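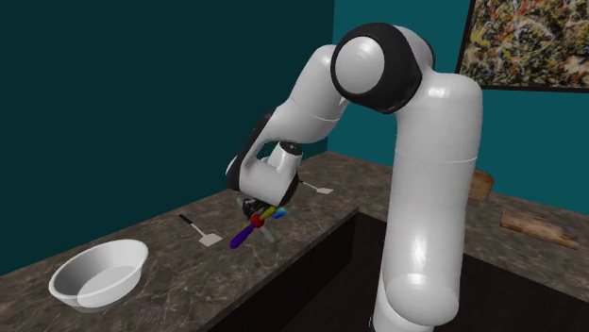

Ticket: Avau 605 softener keeps regenerating in the middle of the day
Opened by: Wendy Horrocks
Status: Closed by customer

What's going on

Hi all! I have an Avau 605 water softener in the utility closet behind the kitchen, and it has decided that dinnertime is the perfect moment to run a regeneration cycle. It's supposed to run at 2 in the morning. I go to rinse the pasta and the pressure drops to a sad little dribble, and then I hear the thing humming away through the wall. The water also feels hard again by the next day (white crust on the faucet, soap that won't lather, the whole deal).

It behaved perfectly until February. The only changes I can think of are a new bag of salt, a new Eltow router, and a short power outage while I was at work.

Things I tried before writing in

Unplugged it and plugged it back in. The clock came back showing noon, so I set it to the right time and felt very pleased with myself. By the next evening it was off again by hours.

Broke up the salt with a broom handle. There was a bit of a crust on top but nothing dramatic, and there's plenty of salt in the tank.

Checked the bypass valve. It's all the way in the service position. I did turn it the wrong way first and cut the water off while my son was in the shower, sorry kiddo.

Ran a hardness test strip at the kitchen sink. It came out in the darkest band on the chart, so whatever the softener thinks it's doing at dinnertime, I'm not getting much soft water out of it.

First reply from support, and what I did with it

They asked me to read the pressure with the softener running and with it bypassed. I borrowed a gauge and screwed it onto the laundry faucet. Bypassed, it reads 42 psi. During a regeneration it falls way down and the needle jitters. Support says a drop is normal while the unit is backwashing if somebody's also running a tap, so the pressure itself isn't the fault, just the timing of it. Fair enough!

They also wanted the hardness setting. Mine was on the factory number, and our town's water report has us a good deal higher than that, so I bumped it up. I doubt it explains the clock, but I'm glad to have it fixed. 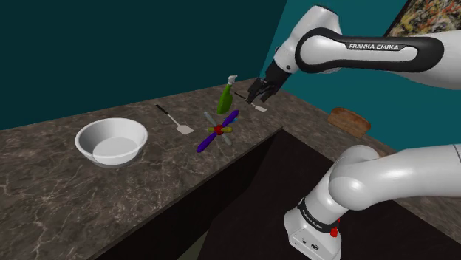

Next they had me pull up the history screen, which you get to by holding the down arrow until it beeps. It keeps the last 4 regenerations, and every single one was logged at 2 a.m. So the softener honestly believed it was the middle of the night each time. That was the first real clue, and it meant I could stop blaming the salt.

I wrote the real times next to the logged ones on the back of an envelope. The gap wasn't the same each time, either. It grew, then it snapped back to nearly nothing, then it grew again.

The app business

I should have mentioned the Fangate app sooner. It's the thing that lets you watch your water use on your phone, and it sets the softener's clock over Wi-Fi every time it connects. When I switched to the Eltow router I gave it the same network name and password as the old one, so everything in the house hopped right over and I never gave it another thought.

Support asked what time zone the app had. I looked, and it said "Automatic," and beneath that was a city on the other side of the ocean. I've never been there! I switched it to manual and picked my own time zone, and the softener display jumped to the correct time while I was standing there in my slippers.

Then on Tuesday it lost time all over again. Not from the app this time, because I'd turned off the sync to test it. With nothing talking to it, the display still slipped behind overnight.

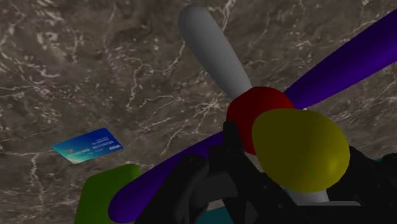 The power supply

I called Krasniqi, the plumbing outfit that put the softener in, and the tech asked me to wiggle the little transformer at the outlet while I watched the screen. Sure enough, it flickered. The plug was loose in the socket, and the cord had a kink right where it goes behind the salt tank. He figures it was dropping power for a moment now and then, and the backup battery for the clock was dead, so each little blip stopped the clock and the app would yank it somewhere else whenever it reconnected.

He brought a new transformer and a new coin battery and moved the plug to the other outlet.

Where things stand

Clock is right. App sync is back on with the time zone set by hand. Last regeneration ran at 2 in the morning and I slept straight through it. Test strip at the kitchen sink is in the pale band again.

One request for the Avau folks: please put the backup battery in the manual's yearly checklist. Mine only mentions it in the parts list.

You can close this one. Thanks for sticking with me!

Wendy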